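Atelier robots : la cellule « armoire » remise en état

La cellule de classement de Stutovbridge est de nouveau en service depuis mars. Le bras gauche perdait son zéro au poignet et la main arrivait trop bas sur les boîtes. Trevor Penrose a repris l'étalonnage avec le support de Tirkum, puis remplacé le faisceau de câbles entre l'avant-bras et la main. Le nouveau est plus long de 10 cm ; il faut donc surveiller la boucle quand le bras passe devant l'armoire ouverte.

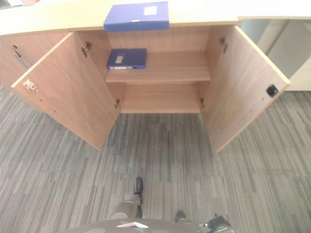
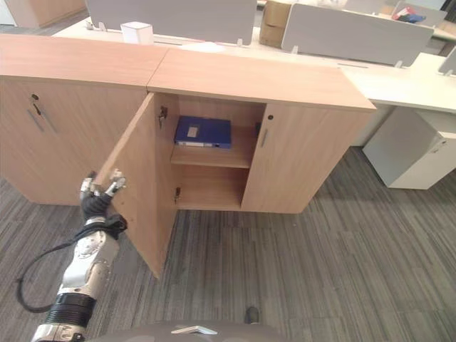
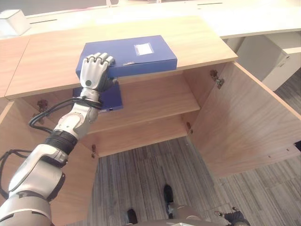
L'armoire en bois clair, les portes et le matériel de classement bleu servent de référence pour tous les réglages.

Le contrôle se fait en 100 cycles : ouverture des portes, prise, dépose sur le dessus, retour sur l'étagère. On relance la série après toute intervention sur le bras ou la main. Si l'erreur 1526 s'affiche, arrêter le cycle, ramener le bras en position de repos et refaire le zéro du poignet avant de repartir. Ne pas forcer la main à la sortie d'une porte, les doigts se dérèglent vite.

Côté entretien, les vis des doigts sont à resserrer toutes les 90 heures de marche. Les pièces de rechange Vondon sont rangées avec celles de la cellule Dizon, merci de noter ce que vous prenez dans le cahier.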